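13. Juli 2021

Der Brief vom Casino ist heute gekommen, also eigentlich eine Mail mit Anhang. Der Gewinn vom Wochenende ist bestätigt, 440 Euro, Auszahlung in drei bis fünf Werktagen. Ich hatte damit gerechnet, dass sie noch einmal den Ausweis sehen wollen. Wollten sie nicht. Die Kopie vom Januar reicht ihnen offenbar.

Gespielt habe ich gestern nicht und heute nur kurz, am Vormittag, zwanzig Minuten auf Jetport. Fünf Walzen, Flughafenthema, alle Symbole sind Koffer, Propeller und Stempel. Die Freispiele kommen selten. Bei meinem Einsatz von zwanzig Cent ist das zu verschmerzen, aber langweilig ist es trotzdem. Ich habe nach 100 Drehungen aufgehört, wie ich es mir vorgenommen hatte. Minus 3,80. Im Heft eingetragen. 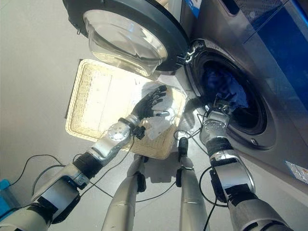

Das Heft führe ich jetzt seit einem halben Jahr. Vorne stehen die Einzahlungen, hinten die einzelnen Sitzungen mit Spiel, Einsatz und Ergebnis. Übers Halbjahr gerechnet liege ich trotz der 440 noch im Minus, wenn auch nicht viel. Ohne das Heft hätte ich das Gegenteil behauptet. Im Mai fehlen zwei Abende, da war ich zu faul.

Mittags rief Samuele Fontana an. Er hat Givton ausprobiert, den neuen Automaten mit den klebenden Wilds, und ist begeistert. Er hat in einer Stunde mehr gesetzt als ich in einem Monat, das hat er nebenbei erwähnt. Ich habe nichts dazu gesagt. Er wollte wissen, ob ich am Treffen in Drultton teilnehme. Dort hat jemand eine alte Maschine von 1926 stehen, mit Hebel und drei mechanischen Walzen, und die soll wieder laufen. Das würde mich tatsächlich interessieren. Die Fahrt ist allerdings lang, und mit dem Zug muss man zweimal umsteigen. Ich habe ihm gesagt, dass ich bis Ende des Monats Bescheid gebe.

Danach noch einmal die Bonusbedingungen gelesen, weil im Konto wieder ein Angebot liegt: Einzahlung verdoppeln, Umsatz 35-fach, sieben Tage Zeit. Der Höchsteinsatz während des Umsetzens steht erst ganz unten, zwei Euro pro Drehung. Tischspiele zählen nur zu einem Zehntel.

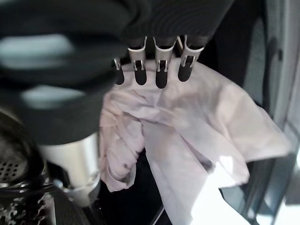 Lohnt sich so ein Bonus bei kleinen Einsätzen? Für mich kaum, bei zwanzig Cent pro Drehung schaffe ich den Umsatz in sieben Tagen nur, wenn ich jeden Abend stundenlang sitze, und das will ich nicht.

Bei zwanzig Euro Einzahlung und zwanzig Euro Bonus müsste ich, wenn nur der Bonus zählt, 700 Euro durchspielen. Das sind 3500 Drehungen. Ich habe das Angebot also weggeklickt. Es kommt ohnehin nächsten Monat wieder, meistens mit anderem Bild und denselben Zahlen.

Am Nachmittag Cremilda Barbosa geschrieben. Sie hatte gefragt, ob man die Auszahlungsquote eines Spiels irgendwo nachsehen kann. Bei den meisten steht sie in der Hilfe, hinter dem kleinen i, oft auf der letzten Seite. Bei Brandão habe ich sie lange gesucht und dann unter den Spielregeln gefunden, 95,2 Prozent. Bei Jetport sind es 96,1. Auf hundert Drehungen merkt man den Unterschied nicht. Sie schrieb gleich zurück, sie spiele Brandão trotzdem lieber, wegen der Musik. Ich stelle den Ton immer aus.

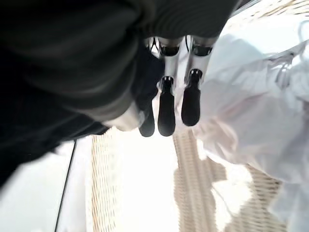
Das Limit im Konto habe ich heute Abend auch noch heruntergesetzt, auf fünfzig Euro im Monat. Herunter geht sofort, herauf dauert es. Vom Gewinn bleibt nichts auf dem Spielkonto, die 440 gehen ganz auf das Girokonto – davon wird die Autoreparatur bezahlt, zumindest der größere Teil.

Morgen kein Spiel. Samuele wegen der Zugverbindung fragen. Neues Heft kaufen, das alte hat noch vier Seiten.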